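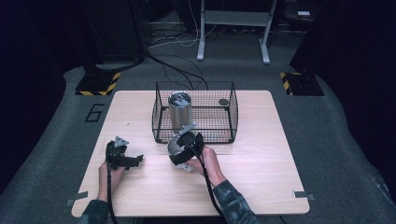

Posted by the Flilotton bench blog on a Tuesday night | Filed under: grippers, data, learning by doing

I spent most of September with a gripper in each hand, and I would happily do it all over again. The job is gathering examples for Petkov, our learning system (the name stuck before we had any say in it), and the way you gather them is by doing the chore yourself, over and over, with the same kind of fingers the robot will have.

My chore this month is the wire basket. Metal things go in, metal things come out, and every try gets saved as one example. The goal for the set is 1000, and I do them in batches of 100 with a snack after each – pretzels, mostly.

What surprised me is how much I enjoy the hard objects! Anything shiny and curved wants to roll out of the jaws, so you learn to close slowly and come in a little lower than feels right. A tall cylinder is friendlier, but then you have to think about the mesh wall and get your wrist up and over it. After a few days I caught myself reaching for my coffee mug at home the same way.

We keep 4 rules on a card in Lultonville. Start with the jaws open. Move at a normal pace. Shift the basket a little between tries. Keep the fumbles, as long as you recover from them. That last one is my favorite, and I fought for it. A system that has only seen clean grabs has no idea what to do after a bad one, and I make plenty of bad ones, so Petkov is getting a very thorough education.

Next up is the Gilik set, which is all soft things – cloths, sponges, a bag or two. I've already asked for the first 3 sessions.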